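Headset lending shelf opens at Rular library

Saturday opening extended to 3 pm

Rular library has started lending wired headsets to anyone who needs one for a course, a job interview or a call with family. The scheme opened in February with 20 headsets and will run until the summer, when the library will decide whether to buy more.

Borrowers can keep a headset for three weeks and renew it once, provided no one else is waiting. There is no charge, but a library card is needed. People who don't have a card can get one at the desk on the same visit by showing something with their address on it.

All the headsets are black, with cups that go over the ears and a long thin cord. They were bought second-hand from Jitpraphai, a call centre firm that moved out of its offices on Grinatberg last year. The library paid for them out of its equipment budget and spent a further sum on new ear pads.

Roswitha Nägeli, who runs the lending desk, said most of the work so far had gone into the cords. The headsets came in three large boxes and had been put away in a hurry, and it took two afternoons to separate them.

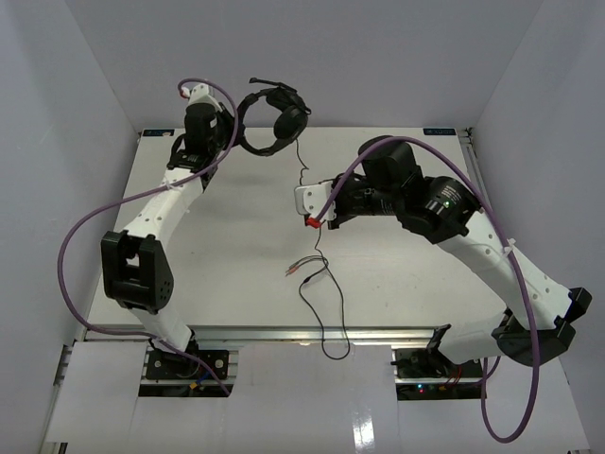 Each headset is now checked when it comes back. Staff look at the headband and the ear cups, wipe them down, and follow the cord from the cups to the plugs to look for kinks or splits. It is then coiled in wide loops and fastened with a strip of cloth tape. Borrowers are asked to do the same at home and not to wind the cord tightly round the headband, as this strains the wire where it enters the cup.

The plugs have caused some confusion. Many newer laptops have a single socket for both sound and microphone, while older desktop computers have two. Adapters are kept in a drawer at the desk and can be borrowed with the headset. They have to be signed for separately. Four went missing in the first fortnight, and the library would like them back, no questions asked.

Anyone unsure which one they need should bring the laptop along or take a photo of the sockets. Phones without a headphone socket will not work with the headsets, and the library does not stock adapters for them.

Demand has been highest among people taking the evening language classes upstairs. The classes moved partly online in the autumn and several students had been joining with the sound turned down so as not to wake children in the next room. There has also been interest from people who want to listen to audiobooks on the library's own computers, and two headsets are kept back for use in the building. These can be had for 45 minutes at a time.

The scheme has had a mixed reception among regular users. Some wrote in the comments book that they would have preferred wireless models. The library looked at these but found that a wireless headset of similar quality cost far more, and that staff would have to charge each one between loans.
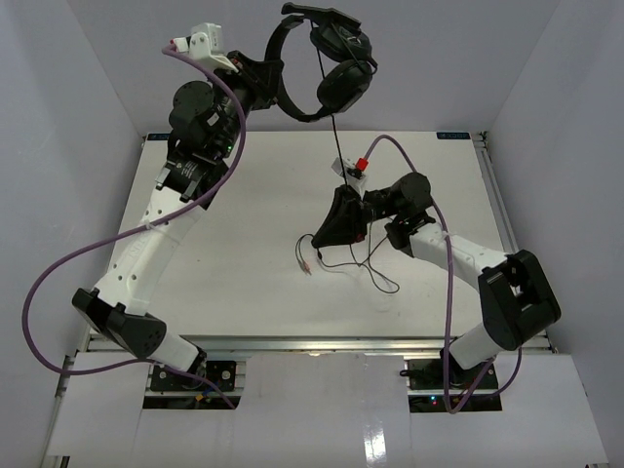

Matúš Danko wrote in the comments book that he was glad of the cord, having lost two wireless pairs on the bus, but that the first headset he took home had come in such a knot that he spent the start of his class picking at it under the table. He asked whether each one could be given its own bag.

Bags are on order. They are cotton with a drawstring and should arrive before the end of the month. Until then the headsets are going out in paper carriers, which borrowers are welcome to reuse.

The lending desk is on the ground floor, to the left of the returns trolley. It is open on weekday afternoons and on Saturday from 10 am. Headsets can be reserved at the desk or by telephone, and reservations are held for three days. A late headset costs 30 cents a day, and a lost one is charged at what the library paid for it.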